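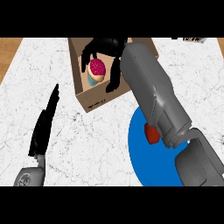

Peltbridge Bakes: a little dataset of home baking recipes

Hello! I'm Thoa Đoàn and this is the README for my pile of recipes, all 976 of them, typed up from the cards and notebooks people in Peltbridge kept lending me. I started in May with my gran's tin and it rather got out of hand.

What's in it
One file, recipes.csv, with a row per recipe: title, ingredients, method, oven setting and who lent it. Weights are in grams. About 400 of them were in ounces to begin with, so if a sponge looks odd, blame my converting (and please tell me!).

The oven column
Gas marks are kept as written. "Hot oven" and "moderate oven" stay as words too, as I didn't fancy guessing.

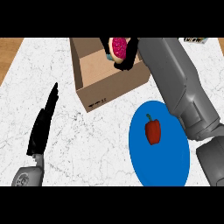
Doughnut and cardboard box on a marble worktop.

Known muddles
Vy Hứa's ginger loaf is in there twice with different amounts of treacle. She swears by both. Rows with no method are mostly from the Flerkisthorpe notebook, where people just wrote "mix and bake" – lovely, but not much help if you're new to it.

Using it
Do what you like with it, just keep the lender column in. Kenta Arai wrote the script that tidies the spellings, so bug reports about that go to him. Anything about cake comes to me.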